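Handheld gripper kit from Vikemska – anyone past the first month?
Forum: Grippers & End Effectors
9 replies

pkordestani
So we finally bought the Vikemska handheld kit (the two-finger one with the wrist camera) after me going on about it for half a year, and I figured I'd write up where we are because the only reviews I could find were from people who'd had theirs for an afternoon. I've got 543 demos recorded on it so far. All tabletop stuff, picking up, putting down, sliding things onto a tray.

Good stuff first. It's light. My old rig was a 3D-printed thing with a camera zip-tied to it and my wrist was done by lunch. With this one I can go most of a morning. The finger pads come off with one screw each and the spares snap right in. Camera angle is fixed at the factory, and I like that a lot more than I expected to, because I used to spend half my life re-checking mine.

Less good: the recording software. It wants to sync after every single episode and you can't turn it off. Thirty seconds of grabbing a thing, then you stand there. Also the manual is four pages long and one of them is the warranty.

Anybody running one with the Sterine pads instead of the stock ones?

gearhead_lou
What did you pay, if you don't mind? The site just says "contact us" and I refuse to contact them.

pkordestani
Ha, fair. We got the lab bundle – two grippers, spare pads, charger, a year of the software. I signed something about not posting the quote so I'll just say it was less than the Hilen setup and more than I wanted. Contact them, they're nice!

mahsa_sh
Mahsa from the other end of the building here (hi Pejman). I'm going to disagree with him a bit, since he won't hear it from me in person.

The sync thing bothers me less than it bothers him. What bothers me is the pads. The stock ones are fine on boxes and bottles and they're miserable on anything thin. I tried to pick a plastic card up off the table for an entire afternoon. You end up dragging it to the edge and getting under it, and then every demo in your set has that drag in it, and guess what your policy learns to do.

I do run the Sterine pads. They're softer and they do better with thin things, but they wear. I'm on my third pair. And you have to redo the finger width calibration when you swap, and the kit doesn't warn you, so my first batch with them was all slightly off. 142 episodes, straight in the trash.

pkordestani
The card thing was a bad task though, come on. I can barely do that with my fingers.

mahsa_sh
You can do it fine with your fingers. I've watched you do it.

tbarrow77
Has either of you compared it with the Hilen? We've got one on loan and the build is gorgeous, but it weighs as much as a cordless drill. Our students hate it. I was about to tell my boss we should just buy it anyway for the support contract, and now I'm not so sure.

mahsa_sh
I used the Hilen at my last job. Better software, by a mile. You could flag a bad episode right on the handle with your thumb, and I still reach for that button. But yes, it's heavy, and people get sloppy when they're tired and you see it in the data. If it's one careful person recording for short stretches, get the Hilen. If it's a rotation of students I'd go with the Vikemska and put up with the software.

gearhead_lou
Or you could build your own for the price of a decent dinner. I keep saying this. Two servos' worth of printed parts, a used action cam, done. I don't get what you're all paying for.

pkordestani
Lou, I did build my own! It's in a drawer. What I'm paying for is that when I hand it to somebody new they get the same view I get. With the printed one every person's data looked like it came from a different planet. If you only ever record by yourself I agree with you completely.

gearhead_lou
OK, that I can live with. Still think the price should be on the website.

renny_k
Can somebody show what the camera sees? The sales page only has the thing on a white background from the outside and I can't tell how much of the view the fingers eat up. We do a lot of work low over the table and that'd be a dealbreaker for me.

pkordestani
Sure thing. I grabbed one from the table we record at:

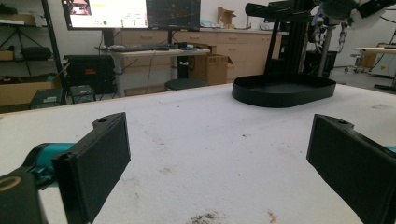
View from the gripper, fingers open. Tray is on the far side of the table.

So the fingers take the bottom part on both sides and you keep pretty much everything past them. You can see clear across to the desk with the monitors. For low work I find the middle gap between the pads is what you end up steering by, and it's plenty for me. The pads do run off the bottom, so if you need to see the very tips you're going to be unhappy.

renny_k
Perfect, thank you, way more useful than the brochure. Tips running off the bottom is a bit of a worry. We do small connectors and I really do want to see contact. Is there any way to tilt the camera down?

mahsa_sh
Not without voiding things. There's an Akbari bracket that's supposed to give you a few more degrees, but then you've got a non-standard view and you're back to Pejman's different planets, unless you put the same bracket on every gripper you own. For connectors I'd want a second camera anyway.

That dark brown stain on the table cover, by the way. I'd think about changing the cover before you record much more on it. It's right where the fingers go.

pkordestani
It's a stain, Mahsa. The model needs variety.

mahsa_sh
It's not variety if it's in the same spot in every episode!!

tbarrow77
She's right on that one. We had a strip of blue tape on our table and our policy went to pieces when somebody peeled it off. Took us way too long to figure out why.

pkordestani
Fine, fine. New cover. I'll move the tray around too while I'm at it.

renny_k
How's the battery? The spec sheet gives a number, but it's always the number with the camera off.

pkordestani
I get roughly 9 hours between charges, but that's my kind of day, so a lot of it is the gripper lying on the table while I set up the next thing. If you're recording nonstop I'd plan on swapping to the second one after lunch. It charges over USB-C, and you can't record while it's plugged in, which is silly.

mahsa_sh
You can on the newer firmware. It came out in April. Did you not update?

pkordestani
...I did not update.

mahsa_sh
Then check the sync setting too. Mine has a "sync at end of session" box under storage.

pkordestani
Edit to my first post, October 5, 2023: the sync complaint is withdrawn. The box is there after the update. It's off by default and the label is in tiny gray letters, so I'm keeping a small piece of the complaint. The manual is still four pages.

tbarrow77
Going to ask them for a loaner before we send the Hilen back. If they say yes I'll run both on the same task with the same students and start a new thread. Anything particular you want tested?

renny_k
Small connectors please! And whether the pads hold up.

gearhead_lou
And post the price.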